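Clokville Home Repair and Access Program
Progress report to the Ludard Fund, second half of the grant year
Prepared by Guangming Cai, program coordinator

Dear friends at Ludard,

Thank you, as always, for your patience with my reports, which I know run longer than the form asks for. There is a lot to tell you this time, most of it good, and I would like to get the less good parts in as well while they are fresh in my mind.

When we wrote to you last July we had a goal of 120 home visits for the year across Clokville and the Dekham side of the river. We have now made 144. I would love to say this was all careful planning, but a good share of it came from word of mouth in the Dekham apartments, where one tenant would have a stair rail put in and by suppertime her whole landing wanted one too. We did not feel we could say no to people, and our crew was wonderful about the longer days.

A home visit, as a reminder for anyone new to your office, means that one of us sits down with the resident at their own kitchen table and goes through the house with them, room by room, at whatever pace suits. We look at lighting, steps, doorways, loose rugs, the height of things in cupboards, and how a person gets in and out of bed and bath. Then we agree together on a short list of work. We used to bring a printed checklist of four pages and we have given that up. People felt they were being graded, and they would tidy away the very things we needed to see!

The waiting list is the part that troubles me. There are 30 households on it as I write, and several have been there since spring. The hold-up is nearly all skilled labor. Jianguo Zheng is still our only licensed electrician, and he gives us his mornings before going on to his own customers. He has been training our two younger crew members in the work they are allowed to do without a license, and this has freed him up a good deal, but anything with new wiring still has to wait for him. We have asked the Qin Street trade school whether a final-year student could be placed with us under his supervision. They were very kind about it and we expect an answer before the new term.

On money, we are a little over on lumber and a little under on travel, and the two come close to balancing out. Outdoor ramps cost more than we planned for. The old ones in Dekham were built straight onto soft ground and most had to come up completely before we could put anything down. I have attached the full breakdown separately, along with the receipts your office asked for in the spring. Please do call me if the ramp figures look odd to you, as they looked odd to me at first too.

The follow-up calls have been a real pleasure. We phone each household a few weeks after the work is done, and I have made a good many of those calls myself in the evenings, with a cup of tea. People mostly want to talk about the small things. A lady on the hill told me at great length about her new porch light and how she can find her keyhole now. Another household asked us to lower a shelf we had only just put up, which we did the same week, and we have learned to hold shelves in place and ask before drilling.

Bathrooms remain our most requested room by a long way, and they take the most talking through, as families often have quite different ideas about what should stay and what should go. We try to let the resident have the final word.
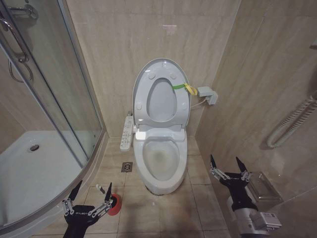 Bathroom with a bidet control panel at the side of the toilet and a wall outlet close by.

For the coming months we have three things in mind. We want to bring the waiting list down before the cold weather, when outdoor work slows to a crawl. We want to hold two open mornings at the Dekham community room, so that people can try different rails and handles with their own hands before choosing. And we would like to translate our welcome letter properly, having leaned on neighbors and grandchildren for too long.

I would also like to raise, gently, the question of a second year for the ramp budget. We can put together a fuller proposal whenever it suits you, and Jianguo has offered to join a call if you have technical questions, provided it is after 4 p.m.

With warm thanks from all of us,
Guangming Cai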